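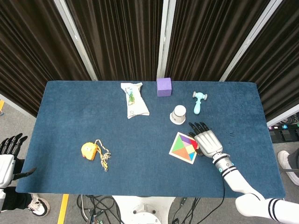
Endau Felt Table Cover, Dark Blue

Item no. 916-DB

Fitted cloth for rectangular activity and work tables. The felt surface has a light nap that keeps small parts such as puzzle tiles, foam blocks and paper cups from sliding when the table is bumped. Dark blue is the standard color. Charcoal is made to order.

Specifications
Material: polyester felt, single layer
Thickness: 3 mm
Width: 37 in
Length: 66 in
Edge: cut, unhemmed
Backing: none

Fitting
Clear the tabletop and wipe it down. Lay the cloth with the fold marks facing the table and smooth from the center outward. Fasten the overhang under the top with the clips supplied. Do not staple. Fold marks normally drop out within a day or two. A cool iron through a damp towel speeds this up.

Care
Vacuum with a brush head or use a lint roller. Spot clean with cold water and mild soap. Do not machine wash or tumble dry. Crumbs should be brushed off before wiping, as they work into the nap when damp.

Not suitable for use under hot cookware or with wet paint.

Related items
Honorato pleated curtain panel, dark brown
Hodbridge table clips, spare set
Dastov floor marking tape, yellow

Made-to-order charcoal covers ship in October. For other sizes, send the table length and width to Ismael Medeiros in the order office.

Page revised 9/21/19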